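# About Stoster

We're a small software company, and we write the part of a robot that decides what to do next. Edem Kwofie started Stoster in a spare room with one arm, a secondhand desktop and a planner that took 40 seconds to think about a single spoon. We've come a fair way from there, though we still have the desktop (it runs the build server, and it's very loud).

Most of our days go into Appiah, our motion planner, and Nulmont, the perception package that feeds it. Nulmont works out which things on a table can be picked up and how they're sitting, and Appiah finds a path for the arm that won't knock over the neighbors. We like kitchens and living rooms best, and we've always been a little stubborn about that, even when people told us warehouses would be so much easier!
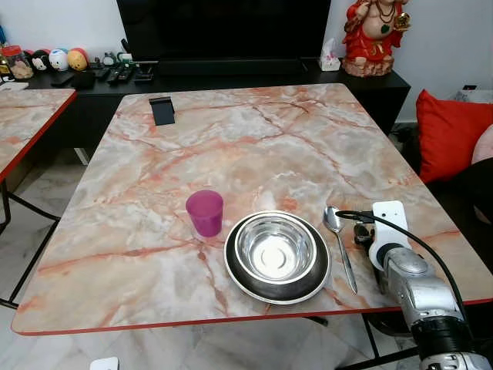
Shiny and see-through dishes have taken up more of our time than anything else. Depth sensors don't care for polished steel, and clear plastic can vanish from a point cloud altogether, so Nulmont keeps several guesses about each object and lets Appiah ask for another look before the gripper closes. Our regression suite has 547 recorded tabletops in it now, and every change to either package gets replayed against all of them overnight. If a grasp gets worse, somebody hears about it over coffee.

There are 25 of us these days, most in the Stiltonden office and a few at home with an arm clamped to a desk. We answer our own support mail, so if you write to us about a planner that keeps timing out, you'll probably hear back from the person who wrote the timeout.

We take on student interns every September, and we're always glad to hear from people who enjoy calibration (you exist, we've hired four of you).

Page updated 2020-04-27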